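Slide 1. Title. Wait for the latecomers. Thank Abrehet Ayele for the introduction, whatever she says in it.

Slide 2. My subject is crumbs. I had 31 slides on the history of the tabletop and Carter Perron talked me down, so blame him if this feels brisk.

Slide 3. Everyone wipes towards themselves. Ask for hands. Then ask who ends up wearing it. PAUSE.

Slide 4. The Pešek method: fold the cloth, start at the back, work in one direction, stop to turn the cloth over. People skip the turning over and just move the mess to a new address.

Slide 5. Wood grain. Lovely to look at, hides coffee for weeks, does nothing at all for you with white bits. Skip the Claketti story if we're past 20 minutes. It's long and I come out of it badly.

Slide 6. Leave both up while I drink some water. Ask the front row where they'd start. Someone will say "the other end of the room".

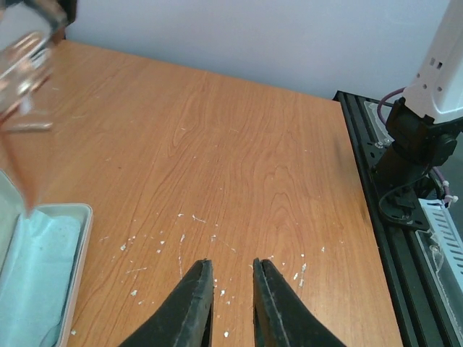
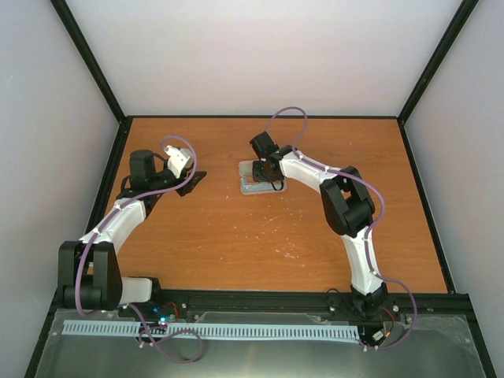

White specks on a wood-grain tabletop, in both views. Cloth or paper towel in the tray: first picture only.

Slide 7. Questions. If it's about vinegar, pass to Carter.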